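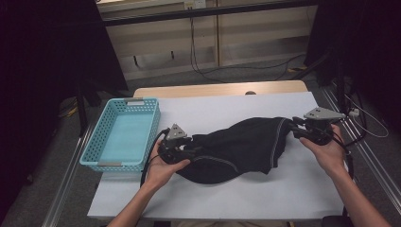 Lettre d'information n° 90 – page 2

Collecte de textiles : ce qui change cet hiver

La collecte de vêtements organisée en décembre par l'association Plostora a permis de réunir 600 kg de textiles, déposés pour l'essentiel au local de la rue des Tanneurs. Le tri est terminé. Les manteaux et les pulls en bon état sont partis au vestiaire solidaire, le reste a été remis à l'atelier Watovmont, qui le transforme en chiffons et en isolant.

Abena Kpodo, responsable du tri, rappelle que les vêtements doivent être propres et secs, dans des sacs fermés de 30 litres au plus. Les chaussures sont acceptées si elles sont attachées par paires. Les oreillers, les couettes et les chutes de couture ne sont plus repris – ils vont à la déchèterie.

Les vêtements foncés tachés de peinture ou de graisse ne peuvent pas être recyclés, même lavés. Un bouton manquant ou un ourlet décousu ne pose en revanche aucun problème.

Le local ferme pour travaux à partir du 29/1/21, pendant deux semaines. Merci de ne rien laisser devant la porte. Pour un dépôt important, écrire à Irja Mustonen, qui fixera un rendez-vous à la réouverture.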